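How to Fold a Pile of Laundry on the Bed

I put this off for years, and now it's one of my favorite little jobs of the week! A bed is a wonderful folding table. It's wide, it's the right height if you kneel, and you can't go to sleep until you're done.

Start by spreading a blanket over the bed and smoothing it out. Fleece is great for this because cotton grips it a bit and doesn't slide around while you work.

Fold the small, plain things first. They go fast, and you get a stack going right away, which feels fantastic. Put the stack in the middle of the bed where your elbows won't knock it over.

Now the long, floppy pieces, the ones with sleeves or a big print:

Lay the piece face down and pull it flat from the hem.
Bring one side in to the middle, sleeve and all, then lay the sleeve straight down.
Do the same on the other side.
Fold up from the bottom in thirds.

Thin fabric likes to creep, so give it one good shake before you lay it down (I skipped the shake until my friend Kolbrún Eskildsen showed me, and what a difference!). If a fold goes crooked, open it up and start over. It takes seconds.

Set a timer on your phone for 13 minutes if you tend to drift off. I usually beat it now, and then I carry everything to the drawers in one trip.

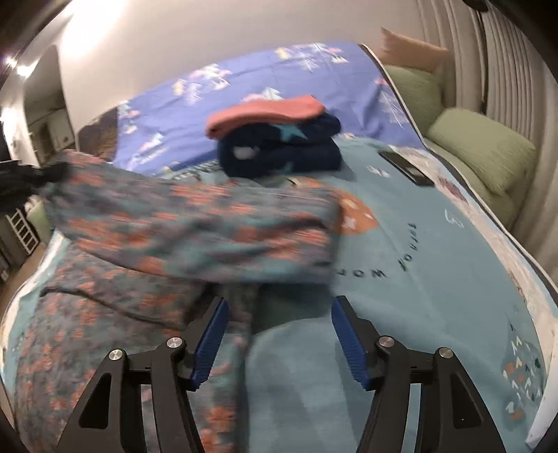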